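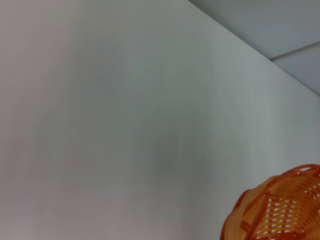 Ermira thinks we should quit asking whether a machine can tidy a house and ask whether it can tidy one shelf, the same shelf, for a month. Fair enough! I still want the house.

March, notebook, Kivi chores bench. 2 min read

Spent the morning on the basket job (pick up, carry, set down, don't crush anything) and wrote up my gripes over lunch. We've got 24 tries planned and I'd be happy with 8 good ones. Folding is still miles off, if you ask me. Sweeping, maybe sooner. Elango says the shop floor at Otasville will get there first, and he may be right, but their bins are all the same shape!

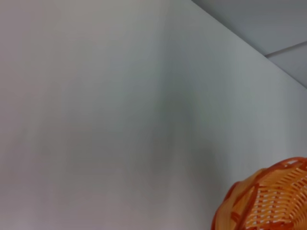
Orange basket, lower right, pale wall behind.

To do: ask Siebe for the softer finger pads, and redo the lift speeds before the next batch.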